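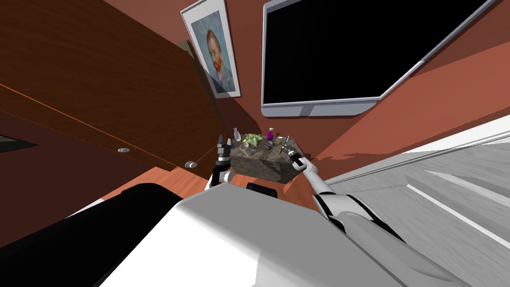 Mariama Appiah objected that a failed grasp and an unsafe grasp should never have shared a label, and asked for the two to be split before anyone trained on the set. The split was made in the November revision, and this card describes the result.

Sallow fault set, data card

Contents

Sallow holds 200 simulated episodes of a two-armed robot working at a stone-topped block in a household room. Objects on the block include a glass bottle, a small glass cup, a plant, a spray bottle and a faucet-like fixture. All episodes are rendered. There is no real-robot footage in this release.

Each episode is a folder with the head view, joint positions, commanded joint positions, gripper state, a contact log from the simulator and one label file.

What went wrong

The set was first built as ordinary demonstration data for the Prerketti controller. During replay, 59 episodes did not reproduce. The left gripper closed before the arm had stopped moving, and the contact log showed forces on the target object well above the limit in the config file. The controller reported success in every one of them.

The fault was traced to a clock mismatch. Arm commands were stamped when sent and gripper commands when received. Under light load the two agreed closely enough to pass. When both arms moved at once the gripper ran ahead, in the worst episodes by 11 control steps.

A second problem was hidden behind the first. The force limit was checked only at the end of an episode, so a spike in the middle never raised a stop. On hardware this would be a safety matter — the stop is the only thing between a bad command and a broken bottle.

Labels

ok: replays within tolerance, no force over the limit
miss: the grasp fails, no force over the limit
unsafe: force over the limit at any step, whether or not the grasp succeeds
The 59 episodes are all labeled unsafe. They have not been repaired or re-recorded.

Known issues

Head view roll is not corrected. The camera pose is stored per step in pose.csv; use it if your model expects a level horizon.

Glass contacts are stiff. Force values on the bottle and cup should be compared with each other and not with values on the plant, which uses a soft contact model.

The Omoregie loader, version 2, reads the old label names without warning and maps unsafe to miss. Update it before use.

Fix status

Both arm and gripper commands are now stamped on receipt. The force check runs at every step and halts both arms. The fix is in the Sevness branch and has been tested in simulation only. Do not use it as the sole stop on a physical robot.

Intended use

Fault detection, replay checking, testing of stop logic. Filter out unsafe before any imitation training — the loader does not do this by default.

Reports of further mismatches should include the episode folder name and the contact log.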